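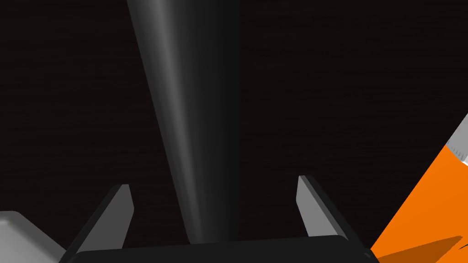

Dark tabletop, simulated render

3 min read

From: Seema Dixit
Subject: Re: [tokens] Weights and die pairings, Tsuchiya transit tokens

Takumi Yagi wrote on Wednesday:

> I have now weighed the whole bag from the Gellora sale. Most of the
> brass pieces fall close together but there is a clear second group
> on the light side. The light ones also seem to have the small star
> on the reverse. Is the small star a later die, or did Clideck use
> two blank suppliers at once? The printed list gives one weight for
> the type and does not mention the star.
>
> Also, several have a flat spot at the top of the rim. I had these
> down as damage. Should they be cataloged as damaged or not?
>
> Takumi

Takumi,

Thanks for the weights. I will take your questions in order, with a correction to something I posted in February.

Small star and large star. These are two different reverse dies. The size of the star is the easy thing to see, but it is not a safe test on worn pieces, where the points of the large star go first and what is left can pass for the small one. Use the letter spacing in TSUCHIYA. On the large star die the foot of the H sits directly over a bead in the border. On the small star die it falls between two beads. This can be read on anything down to about Good.

Order of the dies. The small star is later. I have one obverse die, my Obverse B, paired with both reverses. With the large star it has no crack. With the small star it has a crack from the rim through the tail of the Y, and on my latest piece the crack has reached the center hole. I have not seen a cracked obverse with the large star. If you have one, please send a photo, as it would upset the order.

Blanks. I do not think there were two suppliers at once. The Clideck order book has two entries for the brass type. The first is for 4000 pieces and the second is for 2000. Next to the second entry is a note, "thin strip," with no explanation. The light group in your bag fits the second order well. What I would like to know is whether any large star piece is on a thin blank. That would mean the old reverse was still in use when the second order was started. I have not found one, but most of my large star pieces are in poor shape and I do not trust their weights.

A further 600 pieces are entered under white metal. These have their own obverse and should be kept out of the brass figures. Plated brass pieces turn up and get sold as white metal. Check the inside edge of the center hole, where plating tends to be thin.

Flat spot on the rim. If it is always at the top, and always in line with the same letter, it is not damage. It is a clipped or short blank, or a weak area on the collar. I lean toward the collar, for the reason that mine all show it in the same place relative to the obverse. A clip would fall at random. Please note for each piece which letter is nearest. If they agree, catalog them as "struck with worn collar" and give the grade without a details note. If they do not agree, call them clipped. File marks across the flat are another matter and do need a details note.

Correction. In February I wrote that the type has 3 obverse dies. It has two. What I called Obverse C is Obverse A after the field was polished - the lower part of the ring around the hole is lost and the date looks smaller as a result. The position of the date against the border beads is identical. Anyone who has marked a holder "Obv. C" should change it to "Obv. A, late state." I have changed my own holders and the draft listing.

Cleaning. You did not ask, but the green spots you mentioned last time should be left alone unless they are powdery. Acetone will remove old lacquer and tape residue and will not harm brass. Do not use dip. It leaves the brass pink, and the pieces then have to be sold as cleaned.

Weighing. Could you give the weights to two decimals and say which scale was used? My Wisonar reads slightly high after it has been on for an hour, so I now check it against a known weight before and after each batch. With groups this close together a small drift is enough to put a piece on the wrong side.

If you can sort your bag by reverse die first and then by weight, and post the two lists separately, I will add them to the table. Leave out anything holed a second time or bent.

Seema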